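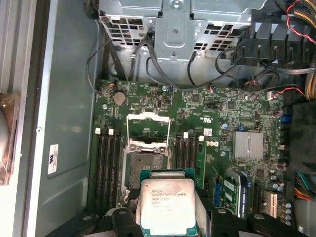 Flood Relief in the Orno District: Handover of Funds and Next Steps
Speaker notes, prepared by Gunārs Šimkus
2021-04-02

Opening. Thank the district council for the use of the hall. Acknowledge Mayor Ferenc Sárközi and the families seated in the front rows. Wait for the interpreter before going on.

The funds. The Nendatard Relief Fund has released its second payment to the district. It covers 200 households whose homes were declared unsafe after the river broke its bank at the lower bridge. The first payment went to food, bedding and temporary rent. The second is for repairs only. Repeat this, as the office still receives requests for rent under the new heading.

Who qualifies. Households must be on the list closed by the district engineer, Boris Vasić. Those left off the list may appeal in writing within 21 days. Forms are at the front desk of the district office and at the Brornora school. Tenants may apply with a letter from the owner. Where the owner cannot be reached, the office will accept a utility bill.

Temporary housing. Eight families remain at the Brornora school. The council has agreed to move them to the Nikolaidis building before classes resume in August. Do not give a moving date. If pressed, refer the question to the mayor.

The river bank. Gravel removal upstream of the lower bridge is suspended. The order stands until the engineer's survey is received. Four operators have been notified. Take no questions on individual permits.

Pause here for the signing. The mayor signs first, then the fund.

Closing. Give the office hours slowly, twice. Remind those present that no fee is charged for any form, and that anyone asked to pay one should report it to the front desk.

Comments

Blagoje Omerović: My mother is on the list but her house number is wrong. Does she have to appeal or can the desk correct it?

Gunārs Šimkus: The desk can correct a house number. Please have her bring an identity card.

Zlatko Bošković: The gravel trucks were the talk of the lower road for years. I would like to read the survey when it is finished. Will it be posted here?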